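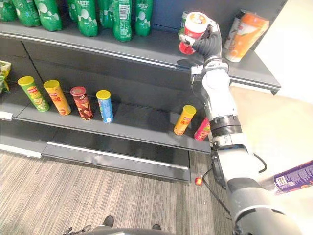
Perihan Kozan wants to know what the second year costs, before anyone gets excited about the first. Fair enough, and I'd like to know that too, so I'm putting the whole thing up here.

We run a small grocery in Umbridge and have a quote from Drenau for a shelf-stocking robot with arms and hands. Cans, bottles, that sort of item. They offer a lease over 3 years at 482 a month, or outright purchase at a price they won't put in writing until after a site visit. The lease says "standard grippers included" and nothing about wear. Budget has to be settled in February. Has anyone here been through this, and what did the quote leave out?

Suqin Guo

**Ilona Hajdu**

We looked at Drenau and at Wunora and bought from neither, so take this for what it's worth.

A can held upright over the front lip of a top shelf is the easy half of the job. Ask them to set it down behind a row of soda bottles that are already there, and ask for it at your store with your shelves. Our rep wanted to do everything at his showroom. I said no and the calls got less frequent.

Things I'd get in writing before signing:

- price of a replacement hand, and whether fingers are sold separately
- who pays when it drops stock
- what happens to the monthly price if you change your shelving
- response time for a dead arm - in hours, with a penalty
- whether software updates stop when the lease does

The hand is the one I'd push on. Multi-fingered ones have a lot of small parts, and "standard grippers included" could mean included on delivery day and never again. We asked Wunora the same thing and got a brochure.

Also budget staff time. Somebody still has to bring the cases out and open them, and we couldn't get a straight answer on who was supposed to be watching while it worked.

**Güven Akyol**

just lease it, prices will drop anyway. Başaran does service contracts if you don't trust the maker

**Perihan Dursun**

I'd be careful with that. A service contract from a third party may void the lease terms, so read both before paying for either. I priced one of those contracts for a different machine and the exclusions ran to 2 pages.

Suqin, work out what you pay now for the hours spent on shelves only. Leave out the register and receiving. Ours came to much less than I'd assumed, and the lease never got near it. If Drenau won't agree to a trial of 5 weeks in your own aisle with a way out at the end, I'd keep the money.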